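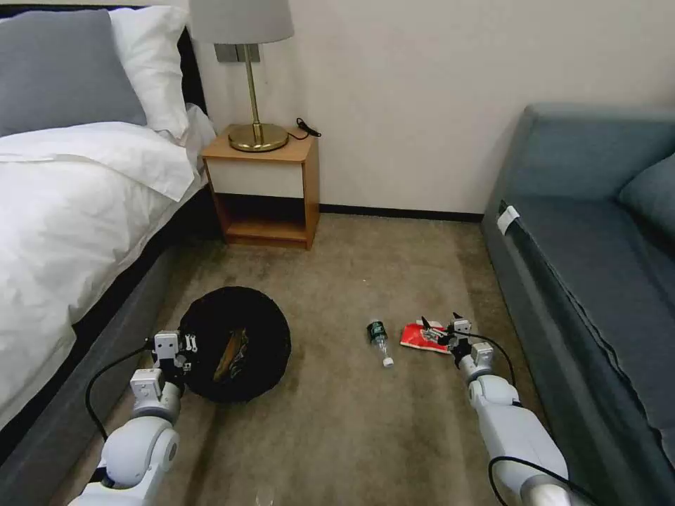 Recogida de residuos en un dormitorio: papelera, botella y bolsa de aperitivo sobre la moqueta.

Por una norma de conducta para los robots que trabajan en habitaciones ajenas

Arnaldo Gouveia

La automatización de la limpieza en alojamientos ha avanzado con más rapidez que las reglas destinadas a ordenarla. Las disposiciones vigentes en materia de seguridad de máquinas se ocupan, con razón, de la fuerza de contacto, de la velocidad y de la parada de emergencia. Guardan silencio, en cambio, sobre una cuestión que el personal de pisos resuelve decenas de veces en cada turno: qué puede tirarse y qué no.

Una bolsa de aperitivo arrugada en el suelo admite pocas dudas. Una botella de plástico tumbada junto a ella admite alguna más. Puede estar vacía, puede conservar la mitad del agua y puede pertenecer a un huésped que tiene intención de volver a ella. La camarera experimentada distingue entre la habitación de salida y la habitación ocupada, y en la segunda retira lo que ya está en la papelera y poco más. El robot carece de esa costumbre mientras alguien no la escriba.

El borrador que el grupo de trabajo de Gilirach sometió a consulta en septiembre dedica a este asunto un único párrafo, en el que se pide al operador «diligencia razonable». A nuestro juicio, la fórmula es insuficiente. La diligencia de una máquina debe poder comprobarse, y para ello conviene que la norma fije al menos tres obligaciones.

La primera es la clasificación previa. Todo objeto situado fuera de la papelera debería asignarse a una categoría antes de ser levantado, y los objetos de categoría dudosa deberían permanecer donde están -- o depositarse sobre una superficie visible, si estorban el paso -- hasta que decida una persona. Rosário Sampaio ha objetado que esta exigencia alarga el servicio. Es cierto, y el coste nos parece asumible.

La segunda se refiere al registro. Cada retirada debería quedar anotada con la hora y la categoría del objeto, y la bolsa de residuos debería conservarse 14 horas antes de su eliminación. No proponemos guardar imágenes de la habitación. Una cama deshecha o una mesilla pertenecen a la intimidad de quien duerme allí, y el registro de un residuo no requiere mostrarlas.

La tercera afecta al orden de las operaciones. Los brazos que manipulan desperdicios no deben tocar después almohadas ni ropa de cama sin limpieza o cambio de las pinzas. También los cables exteriores, cuando los haya, han de mantenerse apartados de los textiles. Cualquier manual de pisos contiene desde hace años la regla equivalente para las manos y los guantes.

Shazia Pirzada sostiene que tales detalles corresponden al contrato entre el establecimiento y el proveedor. Discrepamos. Un hotel de 200 habitaciones dispone de capacidad para negociar cláusulas; una pensión familiar firma lo que se le presenta. Dejar la materia al contrato equivale a proteger de manera desigual a los huéspedes.

Solicitamos, en consecuencia, que el texto definitivo incorpore un anexo específico sobre objetos personales y residuos, y que su cumplimiento se verifique en habitaciones amuebladas, con moqueta y con el desorden habitual de una estancia. Los ensayos sobre suelo despejado deberían admitirse únicamente como fase preliminar.

30 de diciembre de 2019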